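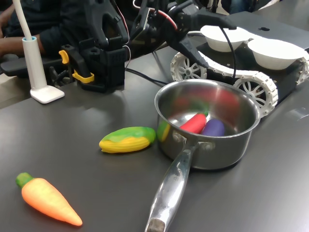
What's the holding temp for the Odedbridge dye bath?
42, same as August. Phúc had 40 on the whiteboard, rubbed out now.

November 29, 2021

Madder trials, second lot. Wool from Skeltitley, scoured last night, hung in the back. Still smells of sheep. Alum weighed out per Teresa's sheet, cream of tartar left out this time.

Skein A, tap water. Skein B, rainwater off the shed roof. B is the better colour by a mile, more brick, less orange. Tap water is too hard or the chalk is doing somthing, ask Valentin.

Meter read 2,337 at start, 3,780 at the end?? can't be right, check w/ Agathe which dial she reads.

Skein C went patchy, too crowded in the pot. Redo w/ half the wool. Dont stir so much, it felts.

Cordier invoice still not in. Blandine chasing.

To do: label jars, new litmus, rinse C again & hang it with the grey ones. Leave B in the dark over the weekend then do the light test on the sill.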